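Driltthorpe gripper trial – April update for Lerato Ntuli

Hi Lerato, a quick one from me on where your money's going!
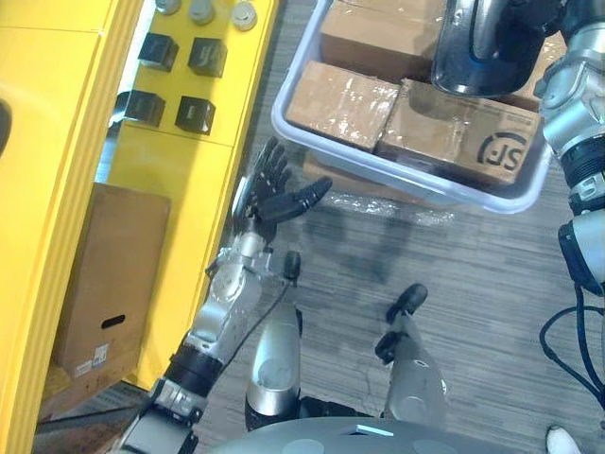
Five-fingered hand on the left arm, dark gripper on the right, at the parcel bin.

We've had 165 goes at lifting taped boxes so far, and I'm leaning towards the gripper for the big ones – the hand is lovely on small stuff but slow, and shiny tape still fools the Prasora camera software (grr). Swapping hands takes 15 minutes, down from more than 60.

Next I'd like to try the Olano controller on both arms. Pretorius can lend us one for five weeks, so could you OK the carriage?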